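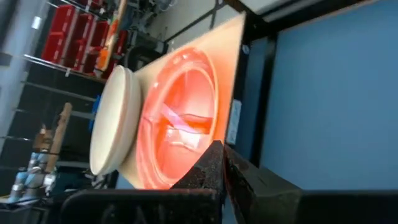

Dishes, Sticks and a Gray Table: Setting Up a Color Matching Layout

13 Oct 2020

The layout shop at Sirnbridge prepares tabletop arrangements of small objects for handling trials. Its current one is called Nisum, and it consists of petri dishes, short colored sticks and a low wooden shelf. We spoke with the technician who specified the set and keeps its parts list. The interview took place at the shop and has been shortened.

The first question concerned the choice of dishes. "We wanted something round, shallow and open," the technician said. "A petri dish has a low wall and a flat floor. A stick can lie across it and still be picked up from above. With a cup, the wall gets in the way before you reach the object."

An earlier layout, Rukham, used cups and was retired in August. The cups tipped when nudged on the rim, and a tipped cup rolled. "A dish that gets nudged slides a little and stays upright. You can carry on. With Rukham we were resetting the table every few minutes, and the reset took longer than the task."

The sticks are kept short on purpose. A long stick bridges the wall of the dish and rests on two points of the rim, where it rocks. A stick that is too short drops against the wall and is difficult to grasp. The shop cut trial lengths and settled on one that stays within the dish at any angle. "We do not specify the angle. Straight across, diagonal, it is all valid. The sheet says which color goes in which dish and leaves it there."

The Baloyi parts list, named after the supplier of the first batch, gives each dish and each stick a separate line. The technician described this as the least interesting part of the work and the part that most often goes wrong. "Someone replaces a stick with another from the drawer. It is green, but it is a different green. Now the match depends on what you are willing to call a match. The list has a color reference on every line, so you check against the reference and never against the other stick."

Translucent dishes were chosen over opaque ones after a short comparison. In an opaque dish, the stick is easy to see from above and hard to see from the side. In a translucent dish it can be found from either direction. There is a cost. A green stick in a green dish has low contrast, especially under overhead light, and its ends can be hard to locate. The technician's answer was to make the stick the stronger color of the two. "The dish can be pale. The stick should be bright. If both are pale you will spend your time hunting for it."

On the shelf, an orange stick lies in an orange dish beside a clear one. A green pair is out on the table surface, the stick lying diagonally.

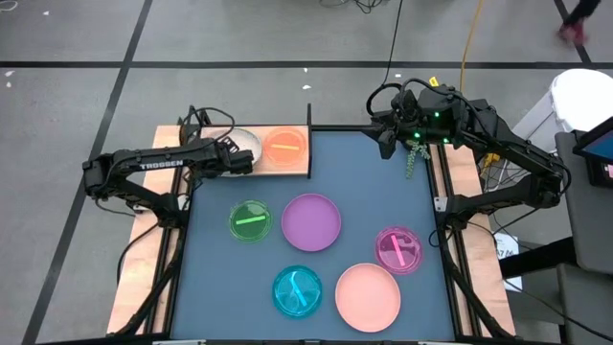

The surface

The tabletop is square and covered in a matte blue-gray material. We asked whether the color mattered.

"The finish matters more than the color. Gloss gives you a reflection of every dish, and a translucent dish already throws a tinted patch next to itself. Put the two together and the edge of the dish is hard to place. Matte removes one of the problems. The tinted patch you have to live with."

Blue-gray was selected from the covers on hand. White showed every scuff. Black hid the walls of the clear dish almost completely. The technician would accept a plain mid-gray as a substitute but has not had a reason to buy one.

The shelf

The raised shelf is light wood and runs along the top edge of the table. Its purpose is to put part of the task at a second height. According to the technician, most errors made on a flat table are errors of position, while a shelf introduces errors of height. "Set a dish down too low and you strike the edge. Too high and you drop it. On the flat you can be sloppy about that."

The height was fixed after 3 versions. The first was tall enough to cast a shadow over the nearest dishes. The second was low enough that it made no practical difference. The one in use sits between them. The wood has no finish, and the technician prefers it that way. "A dish on varnish skates. Bare wood has some grip."

The clear dish is the item most often queried. It has a slight frosting, and people ask if it should be replaced with one that is fully clear. The technician said no. "Fully clear disappears. A bit of frosting gives you a rim to look for. I would frost it more if anything."

Resetting and storage

A full reset takes 2 minutes with the sheet in hand. The order is fixed: shelf first, then the table from the far side to the near side. Dishes are placed empty and the sticks are added afterward. Dishes carried with a stick inside tend to arrive with the stick on the floor.

Dishes are wiped with a dry lint-free cloth between sessions and washed after every 20 resets. Washing more often was tried and left water marks on the walls. Sticks are wiped only. They are stored by color in a divided tray, and the dishes are stacked with a sheet of tissue between each pair to limit scratching.

We asked how long a dish lasts. The technician consulted the log, which stood at 2624 resets across all layouts, and said that dishes are retired for scratches well before they break. A scratch across the floor of a dish can be mistaken for the edge of a stick, so the limit is set by appearance.

Changes under consideration

Two are planned. The first is a lip on the front of the shelf, low enough to clear with a dish but high enough to stop one from sliding off. The technician is not convinced it is needed and expects it to make the shelf harder to wipe.

The second is a revision of the green reference on the Baloyi list. The present reference was taken from a stick that has since been replaced, and the replacement is slightly brighter. The sheet will be reissued once a new batch has been checked under the shop lights. Until then, the old sheet remains in force, with a penciled correction in the margin.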